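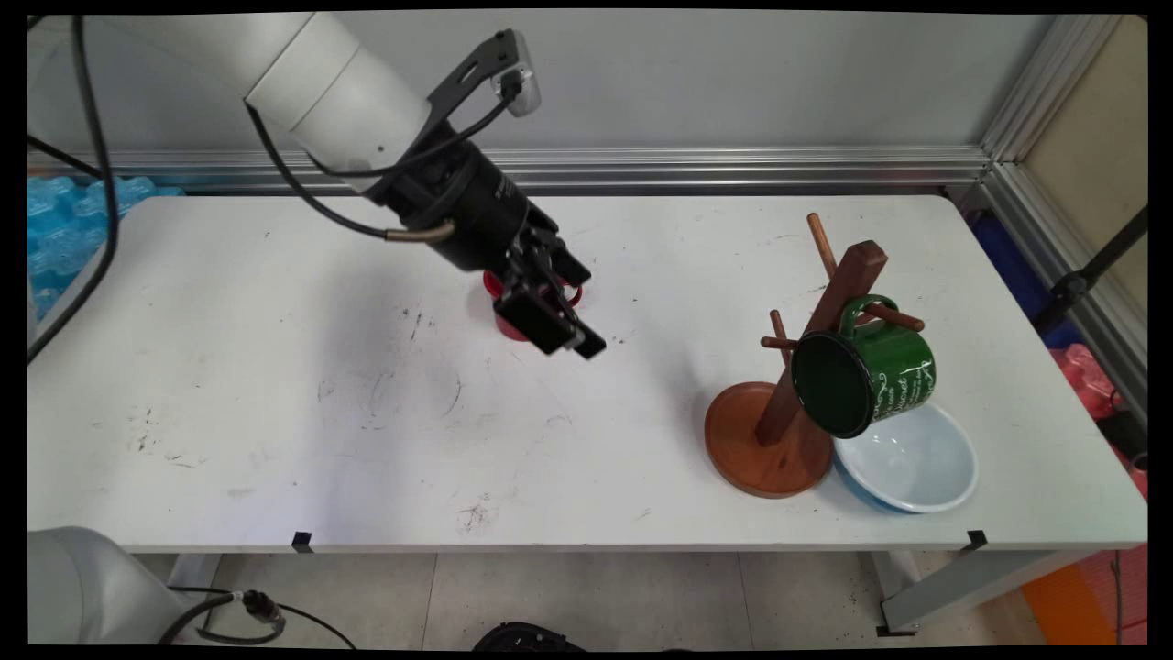
January 2026
By Jericho Padilla
Search this site

I've got happy news from Tokevwood: our little town had 3,487 overnight visitors last year, up 466 on the year before! We're a mug-on-a-peg kind of place, dark green enamel if you're lucky, and I think people like that. Clemari guesthouse is adding 4 rooms in March (I've peeked, they're lovely), and Zustholm Travel will start its weekend tours the same month. Write to me and I'll send the full visitor report.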